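October, late evening

Finally a day I want to write down! Larysa and I got the handling rules for the Keltia cell onto one page, and I'm so pleased with it. The old version was 3 documents that disagreed about who may clear a stop. Now it's the person who started the run, full stop, and they say it out loud before touching the reset.

My favorite is the cable rule. Grip the connector, never the wires -- Orysia has been asking for that since the Boiko job, and she's right. Kausar wanted a speed limit for anything with loose leads on the table, so that went in too (slow mode until the plug is seated).

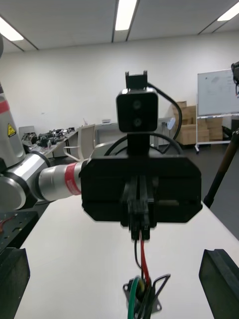 We argued longest over the log. Olga wants every regrip written down with its run number, even the dull ones, and after reading through run 1484 again I came around to her side. You can't learn a thing from "minor slip, continued."

Tomorrow I read the page to Ostap, who hasn't seen a word of it. If he has to ask what something means, I rewrite that line.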